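**Prosov PG-2 two-finger gripper, with notes on the Cirillo adaptive hand**

Part no. 1271 | Ships with 18 mm pads fitted | Last revised December 23, 2021

The PG-2 is an electric parallel gripper for small arms that work in kitchens, test benches and light assembly cells. It mounts on the standard Zusorham wrist plate and takes 24 V from the arm. No air line is needed. The same wrist plate accepts the Cirillo hand, so the two can be swapped on one arm with four screws and a change of driver file.

## What is in the box

- Gripper body with wrist plate screws
- One pair of flat rubber pads, 18 mm wide (fitted)
- One pair of V-groove pads for round stock and handles
- Cable, 400 mm, straight connector at both ends
- Printed calibration sheet, signed

The angled connector is a separate order. If the arm's last joint turns past a half turn in either direction, order the longer cable too. The 400 mm cable will pull tight before the joint reaches its stop.

## Force and travel

Closing force is set in software, in steps, from the driver panel. The factory setting is medium. Medium holds a full drinking glass with flat pads and will mark soft fruit. Use low for fruit, paper cups and thin plastic bottles. Use high only with the V-groove pads, and only on handles or rigid parts.

The jaws report position but not force at the pad. Motor current is available on the same channel and can be used as a rough stand-in, but it lags at the start of a close and reads high when the gearbox is cold. Run ten open-close cycles before logging current.

Mass with flat pads is 572 g. Enter this in the arm's payload page before the first move. The center of mass is printed on the calibration sheet and varies slightly from unit to unit.

## PG-2 or Cirillo hand

We sell both and are asked to compare them weekly. The notes below come from bench trials run in October by Idris Edwards and Uliana Kostiuk on the same arm, with the same controller and the same set of household objects.

| Task | PG-2, flat pads | PG-2, V-groove pads | Cirillo hand |
|---|---|---|---|
| Pick a jar by the lid | Good | Poor | Good |
| Pull a knife up out of a rack | Handle rolls | Good | Good, slow |
| Pick a thin cloth from a counter | Fair | Poor | Fair |
| Pick one utensil from a full holder | Good | Fair | Poor |
| Hold a bottle by the neck | Fair | Good | Good |

The rack task separates the three best. A knife handle is narrow, rounded and smooth, and the blade has to leave the slot in a straight line. With flat pads the handle turns between the jaws as soon as the blade touches the side of the slot. The V-groove pads stop the turn. The Cirillo hand wraps the handle and lets it settle, which works, but its fingers need clear space on both sides. With a second handle standing close by, the approach has to come from above and the hand should be opened only part way.

Results for the utensil holder went the other way. The Cirillo fingers are wide and push neighboring handles aside. The PG-2 goes straight down between them.

Neither gripper is rated for cutting. Do not use either one to move a bare blade near people. For setup and path testing, use a blunt dummy with the same handle.

## Collecting reference motions

Customers who teach the arm from human demonstrations should record the task with bare hands first, from a head-level camera, and then again with the hand-held PG-2 trigger unit. The first set shows where people put their fingers and where the other hand goes. The second gives motions that the gripper can follow directly. Tipene McPhee's setup guide covers time alignment between the two sets.

Three points from our own sessions:

1. Keep the second hand in view, including when it is only reaching. Recordings that drop it are hard to use for two-arm work.
2. Mount the rack or stand so it cannot lift with the part. A light rack on a smooth counter will rise with a tight slot and spoil the motion.
3. Do not clear the counter. Jars, bags and bottles near the rack change the path people take, and the arm will meet the same things later.

## Controllers

The PG-2 runs on the Dada C1 and C3 controllers. On the C1, gripper commands share the bus with the wrist camera, and jaw position updates slow down when the camera is set to full size. Use half size or move to the C3. The Cirillo hand needs the C3.

Driver files for both are on the download page. Restart the controller after a swap. A reload from the panel keeps the old jaw limits.

## Care

Wipe pads with a damp cloth. Do not use solvent on the V-groove pads. Replace either type when the surface looks shiny. Check the wrist screws after the first day of use and monthly after that.

## Orders and returns

Orders: Primo D'Amico. Repairs and calibration: Ettore Negri. Include the part number and the serial number from the underside of the body. Returned units must have the pads removed and bagged separately.

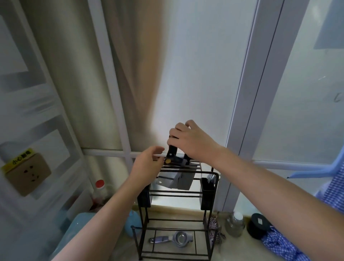

*Rack task, bare-hand reference: right hand on the knife handle, left hand reaching in beside it.*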